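Notes from my January visit to Hiebert, for those of you in the user group who couldn't get a seat on the minibus.

I had been to the Aturville site once before, years ago, when it was mostly offices and a very good canteen, so I was curious to see what they had done with the ground floor. We were let in at half past nine, given coffee (still good!) and handed over to Maëlle Tremblay, who looks after the planning software and who stayed with us right through to the end, although I'm fairly sure she had only been asked for an hour.

The subject of the day was Bumodden, their task planner for taking apart and refitting desktop computers. I had read the release notes and come away thinking it was a script with some branches in it. Maëlle was kind about this. Each job is kept as a set of conditions, so before the arm is allowed to go for a drive, the planner wants to believe that the panel is off, the bay has been found and the way out is clear. If one of those beliefs drops below its threshold, it goes back and looks again.
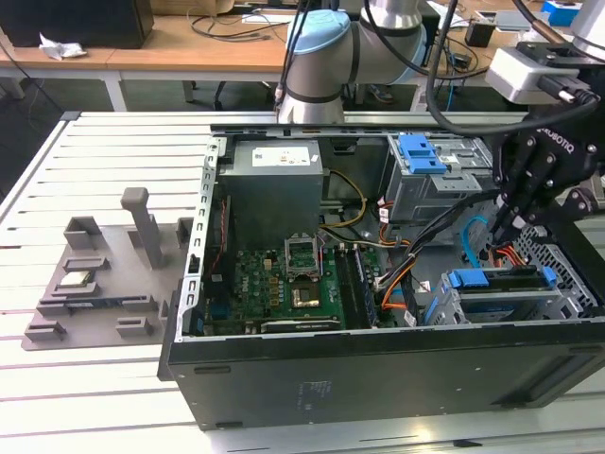 Perception was the part I had most wanted to hear about, and we spent nearly the whole morning on it, standing beside the table and getting in one another's way. The first version tried to recognise everything inside the case, and it was slow and easily upset. The present one starts from a few things it can find dependably, and Maëlle said that coloured plastic is a great help to it: the blue latch on the drive cage and the blue handle on the lower bay are both used as landmarks, and the positions of the rest are worked out from there. Cables are another matter. With a bundle in black, orange, yellow and red lying across the middle of the case, and the fingers having to come down right beside cables to get near the lower bay, the planner treats the whole bundle as a soft obstacle with a generous margin round it. Somebody asked whether it tries to model each wire, and she laughed and said they had lost most of a summer to that idea.

They keep a log of every attempt, good and bad, and the test set now stands at 1,689 recorded runs, of which 934 were made after the change of wrist camera calibration. She would only quote us results from the second lot, and I thought that was very fair of her. Every change to the planner is replayed against those logs overnight before it goes anywhere near the arm.

After a sandwich we moved on to motion planning, and I'll admit I had to have parts of it explained twice. The grasp on a drive is chosen backwards, starting from how the drive will need to be held at the far end and then checking which of those holds can be reached inside the case.
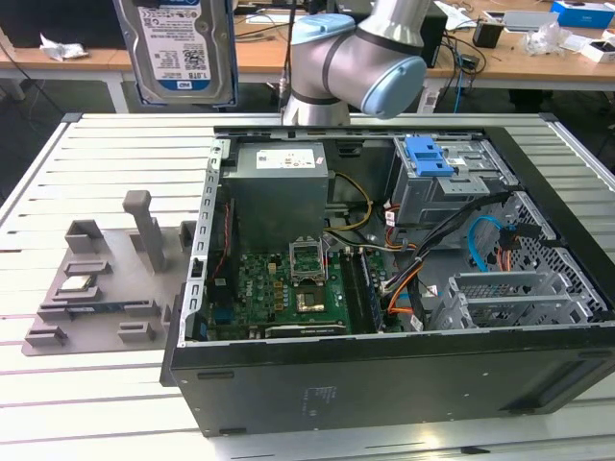

Once a drive is out in the open the planner switches to a different set of limits, with wider turns allowed and a higher speed, and it switches back again for the approach to the next place. Getting that handover smooth took over 5 months. The arm used to pause at the boundary as though it had forgotten what it came for, and the cure was to plan a little way past the boundary before reaching it. I wrote this down carefully, as we have exactly the same hesitation on our own machine at Vidard and have been blaming the network.

I also liked the operator's screen very much. It shows the present belief for each condition as a plain bar, with the one holding things up at the top, and you can click on it to get the camera view it was judged from. Our own tool gives you an error number and leaves you to fetch the manual!

There were a few things I didn't get to the bottom of. The fixture positions are still taught by hand, and I couldn't tell how long that takes when the plate is swapped for another. I also forgot to ask about licences. Maëlle has promised to send her slides and the short paper on landmarks, and I'll pass them on when they come.

The minibus left at four and we were home before the rain.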